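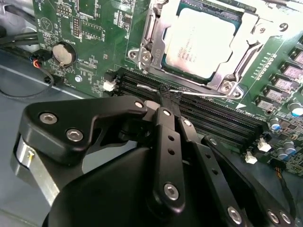
Deixei o café

Última atualização: maio de 2022

Pesquisar neste boletim Procurar

Quem recebe este boletim há mais tempo sabe que eu bebia café desde que me levantava até depois do jantar. Eram 5 chávenas num dia normal e mais quando tinha trabalho para entregar. Deixei. Não foi por ordem do médico nem por ter lido um livro. Acabou-se o pacote, chovia, e não me apeteceu ir à loja.

O primeiro dia passou bem. No segundo tive uma dor de cabeça que começava atrás dos olhos e descia até à nuca, e deitei-me às oito da noite com a roupa vestida. A dor durou três dias. Depois ficou só o sono a meio da tarde, que ainda não desapareceu, embora já não adormeça sentado.

Experimentei substitutos. A cevada da Gralen bebe-se bem com leite e mal sem ele. O chá preto da Pisharody é bom, mas tem cafeína, e eu andava a enganar-me. Passei para a cidreira que cresce no vaso da varanda e que até agora só servia para os gatos da vizinha se deitarem em cima.

O mais difícil é a hora. Às onze levanto-me da cadeira, vou à cozinha e fico a olhar para o fogão. Era a minha pausa e continuo a precisar dela. Agora lavo a loiça da véspera ou rego as plantas e volto ao trabalho. A cozinha anda mais arrumada do que nos últimos anos.

Quanto ao sono da noite, melhorou um pouco. Acordava três vezes e passei a acordar uma, quase sempre por causa do camião do lixo. Continuo a sonhar com a casa antiga de Dammont, com o corredor comprido e a porta que não fechava. No sonho há sempre alguém a bater e eu nunca chego a tempo de abrir.

Também contei ao meu irmão, que me respondeu que eu estava mais calado ao telefone. Pode ser. Antes ligava-lhe depois do segundo café e falava até 60 minutos seguidos, de pé, às voltas à mesa. Na última chamada sentei-me e deixei-o falar. Fiquei a saber que ele quer vender o carro e que a minha cunhada não concorda.

Ainda em maio vou passar uns dias a Pisow, em casa da minha tia. Ela mói o grão à mão e serve o café em copos pequenos, sem perguntar se queremos. Já decidi que lhe aceito um, no primeiro dia, para não haver conversa. Os outros recuso. Vou levar a cidreira num saco de papel e ela vai dizer que aquilo é para doentes.

A cafeteira continua em cima do frigorífico. Pensei em dá-la, mas está amolgada de um lado e a pega queima, de modo que fica onde está. As receitas de sopa que alguns de vocês pediram seguem no próximo número.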